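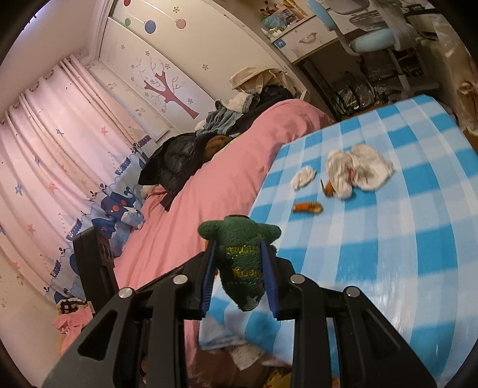
Green plush toy held between blue ridged pads.

Proltby has begun supplying Cele, a moulded closure for bottles of household cleaner. The closure is made in one piece at the company's Brokow plant, where a 14-cavity mould entered service in January. It weighs 7 grams and is sold in cartons of 700.

"Fillers asked for a cap that fits their present lines," said Marit Engebretsen, product manager. Two colours are offered — white and grey. The minimum order is 2,000 pieces.

Contact the newsletter office | © 2020 Proltby | Back to top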